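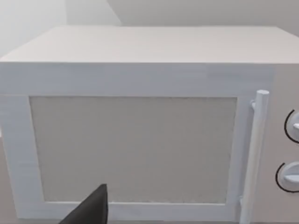
Chrysoula Economou wrote to us in November that her arm reached the microwave handle every time in the old release and missed it every time after she moved to the new one, with the same program and the same start pose. Her wrist camera offset had gone back to the default during the update. The door approach in the Mengal kitchen cell depends on that offset more than on any other setting, so check it first, even if you are only returning to a cell that worked before.

Setting Up the Microwave Station

This section covers the microwave station of the simulated kitchen cell: loading it, placing the arm, setting the wrist camera, teaching the door handle and saving the result. It assumes that Nunora is installed and that you have already loaded the Bidov gripper onto the arm. If the gripper is missing from the tool list, go back to Adding a Tool.

All the steps are done in simulation. Do not copy the finished poses to a physical cell without going through Moving to Hardware.

Before you begin

Close any other cell that is open. Nunora will let you keep two open, but the tool settings are shared between them, and a change made in one is written to both.

You need:
The kitchen cell file from the Mengal folder
The gripper file that matches your fingers (long or short)
Write access to the project folder
A wrist camera profile, if you have saved one

Loading the cell

1. Start Nunora and choose Open Cell.
2. Select the kitchen cell file. Loading can take a minute on the first run while the textures are built.
3. In the station list, turn on Microwave and turn off Drawer and Sink.
4. Set the render quality to Draft. You can change it later.
5. Press Home. The arm should fold back over its base with the fingers pointing down.

If the arm does not move when you press Home, look at the status bar. A yellow bar means the controller is paused. Press Resume, then Home again.

Note: In Draft quality the white surfaces of the microwave look slightly soft and may show faint streaks along the door frame. This has no effect on contact or on joint motion. If you are training a vision model on the output, use the same quality setting for the whole data set and write it down in the project notes.

Placing the arm base

The base sits on the floor rail in front of the counter. Its position along the rail is given in millimeters from the left stop.

1. Open Base Placement.
2. Enter 264 in the rail field and press Apply.
3. Open Reach Check and select the microwave door.
4. Drag the door slider from closed to fully open and watch the reach bar. It should stay green the whole way.
5. If the bar turns red near the open end, move the base to the left in small steps and repeat the check.

Do not correct a reach problem by turning the microwave on the counter. The door hinge, the handle and both control knobs are stored relative to the counter and not to the microwave body. Turning the body leaves them behind.

Setting the wrist camera

The wrist camera rides on the gripper mount and looks out past the fingers. One finger should be in view when the arm is close to the door. If you see no finger at all, the offset is wrong or the camera has been attached to the wrong link.

1. Open Tool, then Camera.
2. Check that the parent link is set to Gripper Mount. After an update from an older release it may read Flange.
3. Load your saved profile, or enter the offset by hand. For short fingers the forward offset is 87 millimeters. For long fingers, use the value in the gripper file.
4. Leave the side offset at zero.
5. Press Preview and move the arm to the pose named Door Close.
6. Compare your preview with the view at the start of this section. The dark fingertip should come up from the bottom, left of center, and overlap the lower left part of the door window. The handle should be to the right of the window, with the two knobs beyond it at the right edge.
7. If the fingertip is in the wrong place, correct the forward offset and preview again.
8. Save the profile under a new name.

The top of the microwave and a strip of wall behind it stay in view at this pose. You do not need to hide the wall. The lower end of the handle and the outer part of the knobs fall outside the view, and this is normal at Door Close. Use the overview camera when you need the whole handle.

Caution: Do not widen the camera angle to bring the knobs fully into view. A wider angle changes how large the handle looks to the detector, and the stored handle template will no longer match.

Teaching the handle

The handle is a straight vertical bar that stands slightly off the face of the door. The fingers close on it from the sides, one between the bar and the window and the other between the bar and the control panel. The gap on the panel side is the one that causes trouble.

1. From Door Close, open the gripper fully.
2. Switch jogging to Tool frame and set the speed to 20 percent.
3. Raise the arm if necessary so that the fingertips are clear of the counter.
4. Jog right until the bar is centered between the fingers. Use the overview camera for this. The wrist camera is too close to judge it well.
5. Check that the right finger is not in line with a knob. If it is, move up or down along the bar until the finger has free space in front of it.
6. Jog forward slowly until the contact light flickers, then back off until it goes out.
7. Close the gripper. The grip force should settle and hold steady.
8. Press Teach and name the pose Handle Grip.
9. Open the gripper, back straight out, and teach the pose Handle Clear.

Stay away from the top of the bar, where it is joined to the door by a short bracket. A finger that closes on the bracket will report a good grip and then slip as soon as the door begins to move. The same grip higher or lower by a finger width may work perfectly, so if you get slipping that you can't explain, look at the height before you raise the force.

Caution: Keep the collision check on while you teach. Turning it off lets the finger pass through the knob, and the simulator may record the knob as turned. The cell then opens with the wrong knob state the next time it is loaded.

Testing the door pull

1. Move to Handle Clear, then to Handle Grip, and close the gripper.
2. Choose Follow Arc and select the microwave hinge.
3. Set the end angle to a small value for the first pull.
4. Press Run. Watch the grip force and the door angle together.
5. If both change smoothly, raise the end angle and run again, up to the full opening.
6. Close the door with Reverse Arc before you release the handle.

Run the full pull 3 times in a row without pressing Home in between. A pose that is slightly off center often passes the first time and drifts on the later ones — the error builds up at the handle because the fingers never let go in exactly the same place.

The door window is modeled as an opaque panel. Nothing inside the oven can be seen through it, by you or by the detector, while the door is closed. Programs that check for a dish before opening will always report that none was found. Put the check after the pull.

Saving and locking

1. Press Home.
2. Open Cell, then Save As, and give the file a name of your own. Saving over the Mengal original is blocked in most installations but not in all of them.
3. Tick Save Camera Profile With Cell. The box is clear by default.
4. Tick Lock Base Placement.
5. Close the cell, open it again, and run the camera preview at Door Close one more time.

If your group logs its runs with Cenine, link the saved cell to the log now. Runs made before the link is set are kept, but they carry the name of the original cell and have to be renamed by hand.

Troubleshooting

The fingers stop short of the handle.
Check the parent link and the forward offset, in that order. If both are correct, open Base Placement and see whether the rail value has changed.

The fingers reach the handle but close on nothing.
The gripper file may be for the other finger length. Load the correct file and teach Handle Grip again. Editing the old pose by hand is possible but usually takes longer.

The detector reports a handle to the left of the window.
The cell has been opened with the mirrored kitchen. Turn off Mirror Layout in the station list.

The detector finds no handle.
The bar and the door are both white, and even lighting can leave little difference between them. Use the lighting preset called Side Soft, or lower the detector threshold by one step. Do not recolor the handle if other people use your cell.

The door shakes during the pull.
Lower the arc speed. If the shaking continues, check that the arc uses the microwave hinge. The drawer slide appears in the same list and can be selected by mistake even when the drawer is turned off.

The preview is black.
The camera is inside the gripper mount. Its forward offset has probably been saved as zero.

After an update

Repeat Setting the wrist camera from step 1 to step 6 after every Nunora update. The poses Handle Grip and Handle Clear are kept with the cell and do not need to be taught again unless the gripper file has changed. Older camera profiles can still be loaded, but save them once in the new release so that the parent link is written correctly.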